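Whipping vs. heat shrink on rope ends for a tarp ridgeline?

Posted in Knots, Cordage & Camp Gear
16 December 2019

ridgeline_rookie

Hi all, long time reader, first post. I'm redoing all the cordage on my tarp over the winter and I've got myself stuck on a really basic thing, which is how to finish the ends. Everything is spread out over the house right now and my other half would like it gone before the holidays, so I'd love to settle this. 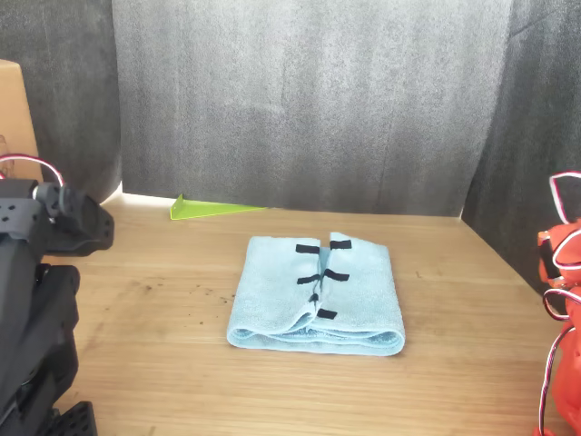
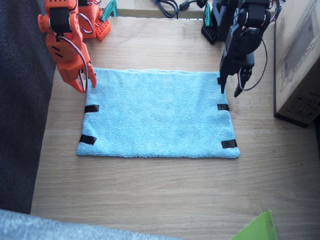 So the situation is this. I have a Skurnalach 10 by 10 tarp that I've used for three seasons. The ridgeline is a braided nylon cord, a bit thicker than paracord, and the guylines are regular paracord. When I first cut them I just melted the ends with a lighter and squished them (with a wet thumb and finger, don't do that). That held up fine for one summer. Now the melted blobs have cracked, the sheath has crept back from the core on most of the guylines, and I've got this sad mop on the end of everything. Last trip out at Weststead I spent longer trying to poke a frayed end through a grommet than I did cooking supper!

I see three ways to go and I can't pick:

Melt them again and accept I'll be doing it every year.

Heat shrink tubing, the kind from the electrical aisle. A guy at the campground had it on all his lines and it looked super neat, color coded and everything. But one of his had slid right off and he was holding it on with tape.

Whipping with waxed thread. Looks great, looks like it would last, and I've tried it twice and both times it came undone as soon as I tugged on it. I was doing the one where you lay a loop along the rope, wrap around it, stick the tail through the loop and pull it under. Common whipping I think it's called. I can get the wraps nice and tidy, but then I pull the loop under and the whole thing goes loose on me.

I do have a spool of Kuteck waxed thread, 175 yards of it, so I'm not short on string to practice with. And it does matter to me a little that the ends stay skinny, because I use a slippery taut-line hitch on the guylines and I pass the ends through small plastic line locks on two corners.

Am I doing the whipping wrong? Or is heat shrink good enough and I should stop fussing? Also if it changes anything, the tarp stays up for days at a time and gets rained on plenty.

Thanks in advance, you folks have saved me from a lot of bad knots already.

halfhitch_harbor

Whip them! You already own the thread, so you're most of the way there, and I promise it stops feeling fiddly after a few tries. I put off learning it for years and used tape on everything (electrical tape, then duct tape, then a nicer tape, all of them turned to goo) and I could kick myself.

From what you wrote I think two things are going wrong with yours. First one is tension. Everybody wraps too gently at the beginning because they're worried about burying the loop and not being able to pull it through. You want every single turn to be tight enough that it bites into the rope a bit. I wrap a scrap of rag around my hand so the thread doesn't cut me, and I turn the rope instead of moving the thread - hold the thread still and tight, and roll the rope toward you. Way more even.

Second one, I'd bet you're pulling the loop all the way out the other side. Don't! You only want to drag the crossing point to the middle of the wraps, so the two ends are hooked around each other under there. If you pull it clean through, you've undone your own lock and there's nothing holding it but a bit of wax. I did exactly this for my first couple of dozen, so you're in good company.

For length, make the whipping a bit longer than the rope is thick. One and a half times is the usual advice and it works for me. On paracord that's a pretty small number of turns, so it goes quick. Start a little way back from the end and wrap toward it, then trim the rope after, not before. If you trim first the end starts blooming while you're working on it and you'll say words.

Now, common whipping on its own is the weakest of the family. It's fine on a line that mostly sits still. On something that gets dragged through line locks every day I'd do a sailmaker's, or at least a needle version where you stitch through the rope. You need a needle with a big eye, and it goes like this on braided cord:

Take a couple of stitches through the rope to anchor the thread, no knot needed.

Wrap tightly toward the end, same as before.

When you've got enough turns, push the needle through the middle of the rope so it comes out on the other side, at the end of the wraps.

Bring the thread down over the outside of the wraps and go through again at the bottom.

Do that until you've got lines running over the wraps on a few sides, then take a stitch or two to finish and snip it close.

Those little lines over the top are what keep it from sliding off. And the stitches go through the core and the sheath both, so your sheath creep problem goes away too, which is what I'd be most excited about if I were you. I have a dock line done this way that was on there when I moved house and it's still good now. The rope around it is in much worse shape!

Paracord is a pain to stitch because the inside strands are slick and they push out of the way. Milk the sheath down toward the end first (pinch and slide along a good foot of it) so it's all snug, put one quick stitch in, and then start. Practice on the ridgeline cord before you try the skinny stuff.

Oh, and on nylon I do still touch the very tip with a flame after I whip it. Just enough to seal it. Keep the flame off your thread - if it's a cotton or linen thread it'll scorch and if it's polyester it will melt. And let it cool by itself, no fingers.

tentpeg_addo

heat shrink is fine. been using it 5 years on all my guylines. get the kind with glue inside, the plain kind slides off, that's what happened to your campground guy. red for long lines and yellow for short ones and I can sort them in the dark with a headlamp.

melt the end first, small, then slide the tube on and heat it gun or lighter but keep it moving. done in no time. my Addo hank has 1735 feet on it and I'm not sewing every piece I cut off that, sorry lol

splice_and_dice

I do both, so let me try and sit in the middle here.

The post above is right that you need the adhesive-lined tubing. The plain stuff grips okay on a smooth wire but rope squashes, so the first time you put a load on it near the end, the rope gets thinner and the tube is suddenly too big. The glue kind really does hang on. My one gripe is that it makes a stiff end, and you said you use line locks. Measure before you buy. On my little plastic ones a plain melted end goes through easily, a whipped end goes through with some wiggling, and heat shrink gets stuck more often than not. You could thread the lock first and then put the tubing on after, if you never plan on taking the locks off. I swap mine around so that's no good for me.

Something I don't think anyone's brought up yet is whether the ridgeline needs the same treatment as the guylines. I'd split it up. The ridgeline is one piece, two ends, and it takes the most strain and gets tied around bark all the time, so spend the evening on those and do them properly with the needle. The guylines are cheap and short and they get stepped on and lost and melted by sparks. I'm not going to put a beautiful sailmaker's whipping on a line I might leave tied to a tree by accident (and I have left plenty).

For those I do a West Country whipping. It's the one I'd hand to you if common whipping is driving you nuts, as there's no loop to pull under at all. Center your thread behind the rope and tie a half knot in front. Bring both ends around the back, tie another half knot. Front again, back again, working your way toward the end, and pull each one down hard. Finish with a square knot and that's it. It's a little lumpy compared with the others, I'll give you that, but if one thread gets cut the rest takes ages to work loose, and you can do it with cold hands at a picnic table. I can do one while the kettle boils.

Couple of other odds and ends while I'm at it:

Wax matters more than people think. If your thread feels dry, run it over a beeswax block a few times. Dry thread slips while you're wrapping and you lose all your tension right when you need a third hand.

Flat waxed thread lies nicer than round on paracord. I don't know which one your spool is. Either will work.

Cut your old ends back further than you want to. If the sheath has crept, the last few inches are all baggy and you can whip it as tight as you like and it'll still be a hollow tube with a nice collar on it. I take off 5 inches without even looking. It hurts less if you made the lines long to start with.

And wrap a turn of masking tape where you're going to cut, cut through the middle of the tape, then whip below it and take the tape off last. Saves the blooming.

As for rain, waxed polyester won't care. Plain cotton will rot on you eventually, so if yours turns out to be cotton, keep it for practice. Nylon cord stretches some in the wet, so expect to snug up that ridgeline on the second morning whatever you do to the ends.

ridgeline_rookie

Oh my gosh, I WAS pulling the loop all the way through. Both times. I just did one on a scrap and stopped in the middle and I can't budge it. It's ugly but it's on there!

Going to do the needle version on the two ridgeline ends and try West Country on the guylines. Measured my line locks too, and the tubing I had my eye on wouldn't have fit, so thanks for that. Is a regular darning needle okay for braided nylon or do I need one of the three-sided ones?

halfhitch_harbor

Darning needle's fine at that size. If it fights you, grab it with pliers and pull straight so you don't snap the eye. Three-sided ones are nice for canvas and bigger rope, and I'd wait and see if you get hooked before you buy any.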